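Floral Design for Events
Handout 4: Conditioning, Mechanics and the Long Table
Instructor: Marlene Rocha
Revised August 5, 2022

Before you start. Last week's bridal bouquets are still in the cooler. Please take yours home. I am fond of them all, but some are starting to look like they have been through the marriage already.

1. Conditioning, again

We covered this in Handout 2, and then I looked in the buckets. So, again.

Strip every leaf that would sit below the waterline. Leaves in water rot, rot feeds bacteria, and bacteria plug the stem so the flower droops at the exact moment the mother of the bride walks in. Recut each stem on a slant with a sharp knife or clean snips. Your kitchen scissors are for bacon.

Buckets get scrubbed with dish soap and a capful of bleach, then rinsed. If you would hesitate to drink from it, a ranunculus hesitates too. Fill a third of the way with cool water and flower food mixed to the packet directions. More powder does not make a stronger flower.

Special cases:

Hydrangea: recut, dip the end in alum powder, then straight into deep water. If a head wilts anyway, float it face down in a sink for an hour. It usually comes back, a little sulky.

Tulips: keep them wrapped in paper while they drink. They go on growing after cutting and bend toward the light, so whatever you design with tulips at noon will be a different arrangement by supper. Charge accordingly.

Daffodils: their own bucket, overnight. The sap is hard on other flowers. Once they have rested, don't recut them or you start all over.

Roses: remove the guard petals last, on the day. Those bruised outer ones are packaging.

2. Mechanics

"Mechanics" means whatever holds the stems where you put them. A guest should never see it. A good deal of your grade depends on things I am hoping not to notice.
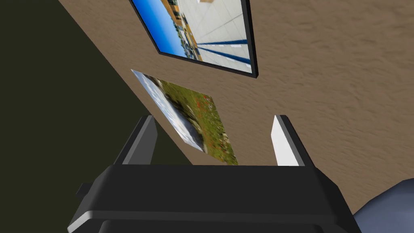 Fig. 1. Gripper with two parallel fingers, spread apart.

The four we use in this course:

Chicken wire. Cut a piece about twice the width of the vessel, crumple it into a loose ball, and push it in until it braces against the sides. Secure with a cross of waterproof tape over the rim. Wear gloves. Everyone ignores this and everyone bleeds.

Pin holder. Heavy, reusable, lovely for low bowls. Fix it to a bone-dry bowl with floral putty. Woody stems should be split at the base before you press them on, and pressed on straight, then tilted.

Tape grid. Clear tape across the mouth of the vase in both directions. Fine for a tall vase with tight heads. Leave it dry while you build, as wet tape lets go.

Foam. You should know how to use it because older recipe books assume it. Let it sink on its own in the water; pushing it under traps a dry pocket in the middle. I would like you to reach for wire first. Foam crumbles into little bits of plastic that outlive all of us, and you only get one try at each hole.

3. Stem counts and the Nallance order

Our worked problem is the Nallance anniversary dinner. The client wants 11 low centerpieces in cream, apricot and "a green that isn't too green." You will hear this sentence in some form for the rest of your career.

Ayman Chraibi did the original costing and has let me use his numbers. He ordered 453 stems. The recipes called for 400. The other 53 are what we call loss: snapped necks, crushed heads, and one bunch of stock that arrived smelling of cabbage. Beginners order exactly what the recipe says and then drive to the supermarket at six in the morning.

Work out the following before next class:

a) His loss allowance as a percentage of the recipe total.
b) What you would charge for the order if your markup on fresh goods is three times wholesale. Use the Sqalli price sheet from April, even though it is out of date. We want everyone's answers to match.
c) Which of his flowers you would swap if the apricot roses failed to arrive. Carnations are a perfectly respectable answer. Anyone who sneers at carnations may explain to the class what else lasts that long at that price.

4. The long table

A long table is seen from the chairs, so sit down and look at it. Students design standing up, admire the work from above, and then wonder why the guests spend dinner talking to a wall of snapdragons. Keep the flowers under the height of your elbow-on-the-table fist or well above everybody's head. The bit in between belongs to faces.
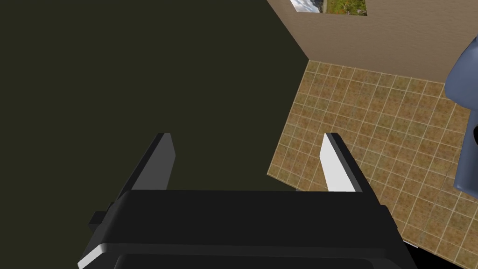

Spacing comes next. Set the two end pieces first, leaving room for a place setting beyond each, then the center, then fill the gaps. Ask the caterer what is being served. If it is family style, half your table will vanish under platters, and nobody has ever moved the potatoes to save a garland.

Greenery runners look generous and eat money. For a table at Drirkeo, the hall we visit at the end of term, I would lay eucalyptus and ruscus in overlapping bunches, all tips facing outward from the middle, and hide the join with a centerpiece. Wipe the undersides dry before they touch linen. Drirkeo charges for stains and has a very good eye.

Candles: glass around every flame, and nothing feathery within a hand's width. Pampas grass goes up like a tax bill.

5. Timing

Count backward from the event.

72 hours: flowers delivered. Check every bunch against the invoice while the driver is still in the driveway. Tight lilies and peonies stay out of the cooler to open.

48 hours: everything conditioned, vessels washed, wire and tape in place.

24 hours: build. Greens first, then the big heads, then the filler, then step away and have a sandwich. You will see what is wrong with it when you come back.

Day of: mist, top up water, replace anything that has given up. Pack boxes so nothing can slide, and carry the Nedix crates from the bottom. The handles are decorative, whatever the catalog says.

For next time

Bring one low bowl no wider than a dinner plate, a pair of gloves you will really wear, and your answers to section 3. Read the chapter on color, except the part about the wheel, which I will do on the board. If you are missing a pin holder, see me before class. I have spares, and I do want them back.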